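3.2 Fruit on the table

The Conddale sessions used whole fruit on a dining table laid with a banded, patterned cloth. Sizes were mixed on purpose — a large citrus fruit was held near a small orange, and a green see-through plate with a scalloped rim stood on the same cloth (Figure 2).

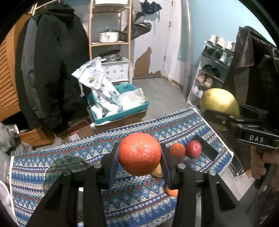
Figure 2. Citrus and other fruit at the Conddale table.

3.3 Surface and colour

Assefa and Gudeta noted the peel of each fruit before sorting. Of the 131 entries, 11 were set aside for incomplete notes. Large oranges were entered by skin texture and by shade, which could run from reddish to yellowish orange on one fruit.

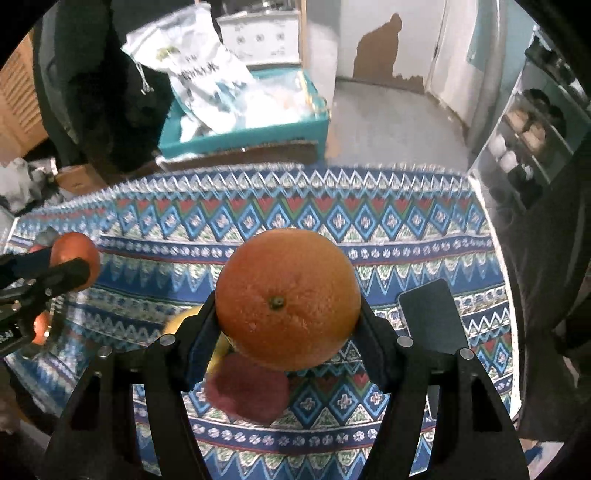
Stem buttons were entered separately — present, absent or damaged — and the cloth was kept the same throughout.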